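Blog Race Days Travel About
Blog > Race Days > Grerier in October

I'd never been to a harness meeting before Marloes Verhoeven talked me into Grerier last October, and I've been boring everyone about it ever since! We took the early bus from Atmont (40 minutes, packed) and got a spot right on the rail by the last turn.

There were 6 races on the card and I lost my money on the first four. Then a little mare called Ikcombe came wide off the bend in the fifth and just kept going. I screamed myself hoarse. Marloes, who had backed the favorite, didn't say much until we'd got our fries.
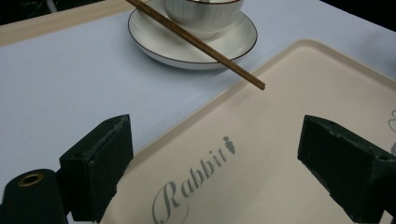

Do you need to book ahead for Grerier? Only for the covered stand, because the rail is pay at the gate.

We're going back in spring, and I'm bringing a warmer hat.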